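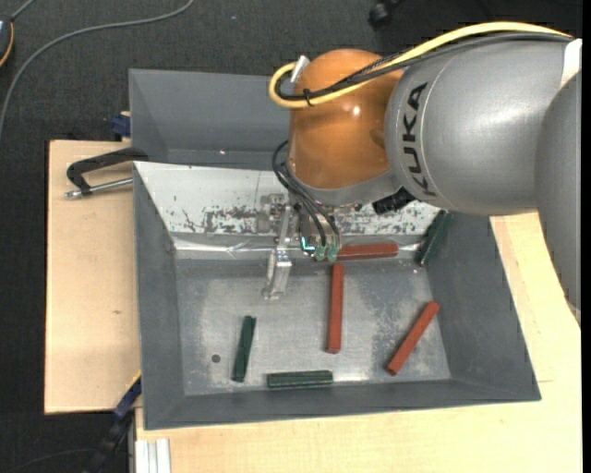 Bin 471, contents in place. Wear on back panel, see 2.3 and 2.4.

Facilities > Balholm > Gakwood Hall > Storage and handling > Bin inspections

Print this page | E-mail this page

OPEN BIN INSPECTION CHECKLIST WITH COMMENTS
Form 4, revision 2

Bin number: 471
Location: Gakwood Hall, Urus bay
Type: open top, sloping sides, gray
Contents: rectangular blocks, slim pattern, red and green
Inspector: Lurdes Brandão
Reviewed by: Teresa Scanlon
Date of inspection: Thu 21 December
Previous inspection: September
Reason: scheduled

Result codes
S – satisfactory
M – monitor, no work needed before next inspection
R – repair required, bin may stay in use
X – take out of use
N – not applicable or not inspected

Sections 1 and 3 are completed with the contents in the bin. Sections 2 and 4 are completed with the contents out. Isolation of the bay is covered by the Urus bay permit and is not repeated on this form. Attach the permit stub to the paper copy.

SECTION 1. POSITION AND SUPPORT

1.1 Bin is on its marked position.
Result: S
Comment: All corners inside the floor marks. Marks are legible.

1.2 Bin stands level and does not rock under hand pressure at each corner.
Result: M
Comment: Slight movement at the rear left corner. Existing shim has shifted outward. Pushed back by hand and rechecked, no movement. If it has shifted again at the next inspection, change the code to R and replace the shim.

1.3 Clear standing space on the access side.
Result: S
Comment: None.

1.4 Bin number is readable from the access side.
Result: R
Comment: Label is on the outer face and has lifted along the lower edge. Number still readable. Replace the label, do not tape over it.

1.5 Lighting is adequate to see the bin floor at the foot of each wall.
Result: S
Comment: Foot of the back panel is the hardest place to see. Hand lamp used for 2.5.

SECTION 2. WALLS, RIM AND FLOOR

2.1 Rim free of burrs, splits and sharp edges.
Result: S
Comment: Checked by gloved hand along the full rim, then by cotton wipe. No snags on the wipe. The September form recorded a burr on the front wall. It has been dressed and the location is smooth.

2.2 Left, right and front walls free of dents and deformation.
Result: S
Comment: The right wall flares outward at the front corner. Reported as damage on two earlier forms by different inspectors. It matches the drawing and should not be reported again unless the angle changes.

2.3 Paint on inner faces sound.
Result: R
Comment: Back panel only. The panel is lighter than the rest of the bin, whitish, and the paint is heavily worn. There is one patch of dark scrapes with flaking. Further along to the right the wear is speckled. Edges of the flaking patch lift with a fingernail. Loose flakes removed with a plastic scraper and bagged. Bare area wiped clean and left uncoated for now.

2.4 Wear compared with the last inspection.
Result: R
Comment: The September sketch shows the scraped patch and no speckling. I traced today's outline on film and clipped it to the paper form. Whoever does the next one should lay the film on the panel before writing anything in this box. "Slightly worse" has been entered three times running and gives the paint shop nothing to work from.

2.5 Foot of walls free of gaps, debris and loose material.
Result: R
Comment: The silvery strip at the foot of the back panel is slightly crumpled. Pressed along its length with a blunt probe. Bonded over most of the run, free at one raised crease. A flake of paint was lodged under the crease and came out with tweezers. The strip does not stand up far enough to catch a block laid flat, but a block sliding down the panel on its end could lift it. Replace the strip at the same time as the paint repair. Do not press the crease flat and pass it.

2.6 Bin floor clean and dry.
Result: S
Comment: Fine dust and paint flakes, removed by vacuum. No moisture found.

2.7 Corner joints closed.
Result: S
Comment: Feeler gauge would not enter at any corner.

SECTION 3. CONTENTS IN PLACE

3.1 Contents agree with the bin card.
Result: S
Comment: Card calls for six blocks, three brick-red and three dark green. Six found, correct split. Nothing else in the bin.

3.2 No block stands above the rim.
Result: S
Comment: None.

3.3 No block is wedged against a wall or jammed under another.
Result: S
Comment: Each block lifted out by hand without force.

3.4 No foreign objects among the contents.
Result: S
Comment: Paint flakes only, see 2.3. On earlier forms, flakes were entered here as foreign objects and also under 2.3. Enter them under 2.3 and refer to it.

SECTION 4. CONTENTS REMOVED

4.1 Block edges free of chips and splinters.
Result: M
Comment: One green block has a small chip at a corner. Not sharp. Corner marked on the block record, block returned to the bin.

4.2 Block faces free of transferred paint.
Result: M
Comment: Light gray marks on two of the red blocks. Marks wiped off with a damp cloth and left no groove. Most likely source is the panel under 2.3. Check again after the panel has been recoated.

4.3 Color is distinct enough for sorting.
Result: S
Comment: Red and green compared side by side under the bay lighting. The green is dark and reads close to black in the shadow of the wall. Acceptable. If the green stock is ever replaced, do not accept a darker shade.

4.4 Blocks wiped before return.
Result: S
Comment: Dry cloth. No solvent.

SECTION 5. ACTIONS

Action A. Prepare and recoat the back panel, inner face.
From item: 2.3, 2.4
Assigned to: Falcão paint shop
Priority: routine, before next inspection
Note: Feather the edge of the sound paint before coating. Spot filling over the flaked patch is not accepted. Match the gray of the side walls if the shop can do so. A mismatch is not a reason to reject the work.

Action B. Remove and renew the strip at the foot of the back panel.
From item: 2.5
Assigned to: bay maintenance
Priority: with Action A, after the coating has cured
Note: Lay in one length, no joints. Cut the ends square and roll down from the middle outward.

Action C. Replace bin label.
From item: 1.4
Assigned to: stores
Priority: routine

Action D. Recheck shim.
From item: 1.2
Assigned to: next inspector
Priority: next inspection

The bin may stay in use until Action A starts. It comes out of use for Actions A and B together and is released on one signature. During that time the blocks go to the shelf marked Urus and the bin card goes with them.

REVIEWER'S COMMENTS (T. Scanlon)

2.2 – Agreed. I have asked for the wall angle to be added to the front of the form so that it stops coming back.

2.3 – Agreed, R. I considered X. The exposed area is smooth after scraping and there is no edge that would cut a hand, so the bin can run until the shop has a slot. If fresh flakes are found on the floor at a weekly wipe-down, call it X and do not wait for the next inspection.

2.4 – The film is useful. Keep it flat. Please write the bin number on it and mark which edge is the top, there is no way to tell at present.

2.5 – Vacuum first, then probe. The form has them in the other order and some of the debris will have been pushed under the strip. I will swap 2.5 and 2.6 at the next revision.

4.1 – Corner chip accepted as M. Record it by block mark and not by position in the bin. Blocks do not go back in the same order.

4.2 – "Most likely source" is reasonable. Rub a white cloth on the side walls as well and note the result, so that the panel is not blamed for paint that comes from elsewhere.

INSPECTOR'S REPLY (L. Brandão)

4.2 – Done the same afternoon. White cloth on left, right and front walls: clean. White cloth on back panel: gray-white residue. Cloths bagged with the flakes.

2.4 – Film marked with bin number and top edge.

Signed, inspector: L. Brandão
Signed, reviewer: T. Scanlon

Paper copy filed: Gakwood Hall office, bin folder 471
Film tracing and bagged flakes: same folder, rear pocket
Release signature for Actions A and B: open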